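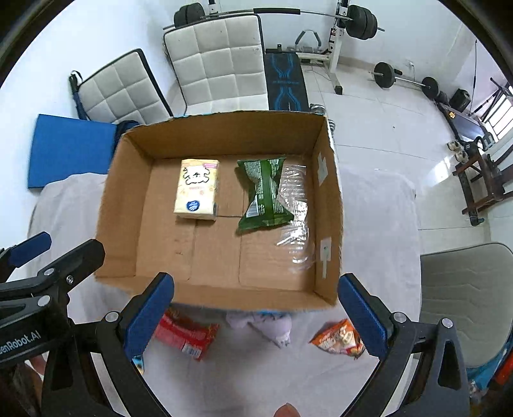 Subject: Re: Scorebook project, next season to type up
Date: 06/04/2026

> Has anyone had a proper look at the Wirkari end of the scorebooks yet?
> I've got the Skumen home games typed in up to the tea interval of the
> cup tie, and then the bowling figures stop adding up. Either a wide was
> counted twice or the scorer wandered off for a sandwich. Also, do we
> want the second eleven in the same file or a separate one?

Yes! I had a go at it over the weekend and ended up staying up far too late, which I don't regret in the slightest.

The cup tie is fixable. Look at the over after the drinks break: there are 2 wides marked in the bowler's column, but only one made it into the extras. Put the other one in and the innings balances with the board total. I'd leave a note against it all the same, so anybody checking against the paper book can see what we changed.

What a game it was, too. Skumen needed 5 off the last over with their number eleven on strike, and the scorer's dots get heavier and heavier until you can practically feel the pencil going through the page. They got home off a leg bye. A leg bye! I'd walked past that book on the shelf for years.

On the second eleven, I'd vote for a separate file. The books overlap in June, when half the side seems to have played up and down in the same week, and I got in a right tangle trying to sort by date alone. If we keep the player numbers the same across both files we can still join them later.

One more for the puzzle lovers – the career run tally for the Wirkari opener comes to 3972 in my version, and the old honours list gives him more than that. I suspect they included the friendlies against Prosen, which we agreed to leave out. Does anyone have those cards? I'd love to see him get to four thousand, even with an asterisk.

I'm starting on the Sýkora tour book next. The handwriting is terrible and the field placings drawn in the margins are wonderful. Shout if you want to share it, I'd be glad of the company.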